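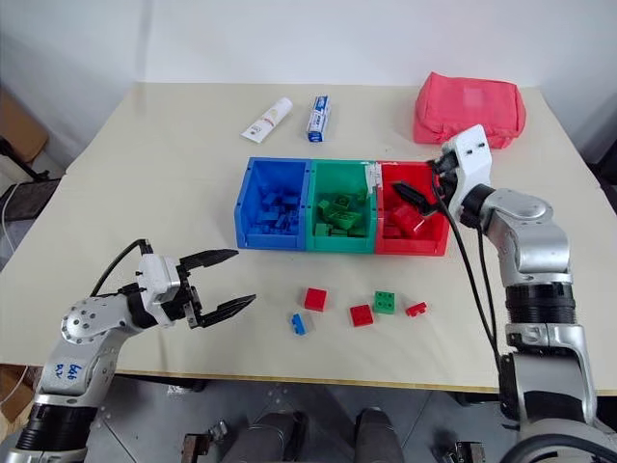 The Laren label sheet is made for people who own tubs and have stopped believing in them. You buy the tubs, you fill the tubs, and by January the tub marked "crafts" holds batteries and half a jigsaw. Colour gets you part of the way. Blue blocks in a blue bin, green in green and red in red is a system anybody can follow without reading a word, and if everything you own comes in three colours you can close this page and save your money. The rest of us have tape, fuses, birthday candles and a bag of keys that open nothing, and for those we sell labels.

Each pack holds 500 labels on 40 sheets, in matte white, with a paper face you can write on in pencil, biro or marker. The glue grips plastic, tin and painted wood. It peels off in one go if you warm it with a hair dryer first. If you don't, it peels off in eleven goes and you'll be picking at it during the cricket.

Navigation: Home | Labels | Tapes | Hooks | Offcuts | Cart

Sizes: small, for spice jars and optimists; large, for tubs, file boxes and anything going into the roof. Both are in every pack. We tried selling them separately and everyone ordered the wrong one.

Not for the dishwasher. Not for the freezer either, although a customer in Ladport reports that hers are still on the peas and we've chosen not to argue.

Packs are cut and boxed at our Flarnetbridge workshop and leave within 2 working days. Order code 515. The old Chareonsuk labels with the scalloped border are finished and won't be coming back, so please stop ringing. Refills fit the same folder, including the grey one with the clasp that sticks.

Last updated: Aug 22, 2023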